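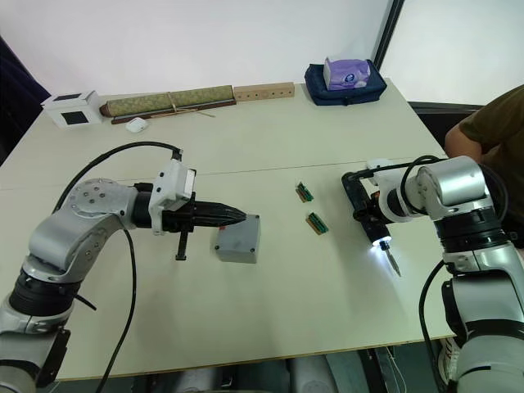

Grown-ups like to say that a robot "never gets tired." I don't believe it, and I don't think you should either. Robots don't get sleepy, but parts wear down, cables get tugged, and screws get stuck. A robot that puts screws in boxes needs a lot of looking after, and people do the looking after. Take the one at the Clinden workshop, which is called Plirkideo. It has two arms. One arm ends in a black gripper, a kind of hand with two fingers. The other carries an electric screwdriver with a bright ring of light at the bottom, right where the thin metal bit comes out. Follow the black cables looping over each arm and you'll spot something else that needs checking, over and over, for as long as the robot works.

## What happens before it starts?

The robot's day begins at 9 in the morning. The people's day begins earlier.

First, somebody looks at the cables. An arm that bends also bends its cable. If the cable is too tight, it can pull loose. If it is too floppy, it can catch on things.

Next comes the bit. A screwdriver bit has to fit the cross shape in the top of a screw. When the edges of the bit get rounded, it slips and chews up the screw. At Clinden they swap the bit after every 300 screws, even if it still looks fine. Is that wasteful? Maybe a little. I asked why they don't just wait until it slips, and the answer was that by then you've already ruined a screw.

Then they teach the robot where things are. You may have heard that robots "just know." They don't. A person moves the screwdriver arm to the right spot and saves that spot in the computer. Move the box by the width of a pencil line and the saved spot is wrong.

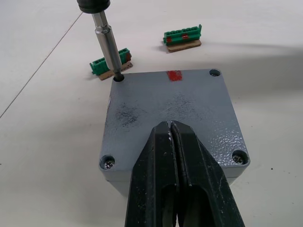
*The screwdriver's tip in one corner of the lid. The gripper's fingers are scratched and speckled.*

Those fingers are worth a closer look, because ads for robots tend to show shiny new ones. Fingers that touch hard things all day get scuffed. A few scratches don't matter much. A bent finger does, because it may hold the box crooked, and then the screwdriver comes down in the wrong place.

## So is it faster than you?

The sign by the door says Plirkideo is "faster than any human." Hmm. Faster at what? The sign doesn't say. It also leaves out the time spent on cables, bits, and teaching. If you want to test a claim like that, start the clock when the people arrive. 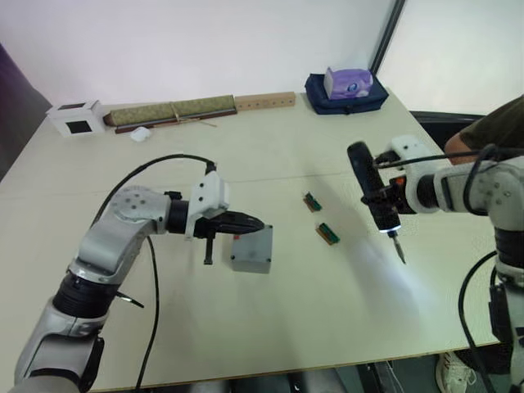 There is one more job, and it comes up whenever the robot stops by itself. A computer screen shows a number that tells the workers what went wrong. Number 516 means "screw not tight." The robot can't tell you why. The hole might be dirty, the bit might be worn, or the box might have slid. A person has to go and find out, and the rule is to press stop, wait 3 seconds, and only then reach in.

## Words to know

- **Bit:** the metal tip that fits into a screw.
- **Gripper:** the robot's hand.
- **Cell:** a robot and the work space set up for it.

## Try it yourself

Ask a grown-up for a screwdriver and something with a screw in it that's okay to undo. Take the screw out and put it back. Now try again with your eyes shut. How did you find the hole? Did you use your other hand? Write down everything you did, even the tiny moves. A robot would need somebody to set up each one.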